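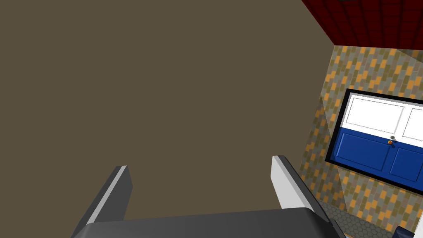 Tiled wall and red ceiling (computer rendering)

Villcombe Runners list
Thursday, 11 July 2024
Subject: Re: Moving the fall 10K to the Rinadby course

I read the proposal twice and I still don't see what we get out of it. Comments mixed in below.

> The Rinadby loop has 400 feet of climbing but most of it
> comes early, so times should come out about the same as
> on the old course.

Should according to what? I ran that loop twice in the spring. Yes, the big hill is in the first two miles. Then there's the stretch past the quarry, which goes up in little steps you don't notice on an elevation chart and very much notice in your calves. I was slower both times than I'd been on our regular course the week before, on days when I felt fine. Maybe that's just me. I'd like to see somebody else's splits before we tell people it's a wash.

> We could also switch to Stellunance for chip timing. They
> say results go live within seconds and the system can
> handle up to 3,574 runners.

We are not going to have 3,574 runners. We'd be thrilled to fill the parking lot. What I want to know is what happens when two people cross the mat together, or when somebody pins the bib over a jacket with a phone in the pocket. At the Murín trail race last November, which used them, my finish showed up as a DNS for 19 hours. I had the medal in my hand. Their answer to my email was a link to a help page on how to wear a bib.

It could be that Murín got a bad crew that day. I'd still ask Stellunance for a contact at another small race, one we pick and they don't.

> Start time would move to 7 a.m. because of the road
> permit. I don't think that will put many people off.

It'll put me off, for one. Half the people who sign up late are driving in from an hour away, and it's dark at that time of year. Is anybody going to light the first hill? The shoulder there is gravel and it drops off on the left side. If the permit really says 7, fine, but could whoever talked to the county post the wording? Last time "the county requires it" turned into "the county would prefer it" once we asked.

> The course has already been measured, so certification
> is mostly paperwork at this point.

Measured how? If it was a wheel, or a bike done right, good, send the numbers. If it was three watches averaged together, that's not measured. My watch has the loop at 6.31 and then 6.18, same shoes, same side of the road.

I'm not against a new course. The old one is dull and the bridge turnaround is a mess when the leaders come back through the walkers. But I'd rather run a dull course that's the right distance with results that work. Could we hold a group run on the Rinadby loop in August, everybody at race effort, and post the times here? I'll bring water and park at the quarry end.

Also, the link to the map in the first message asks me for a password.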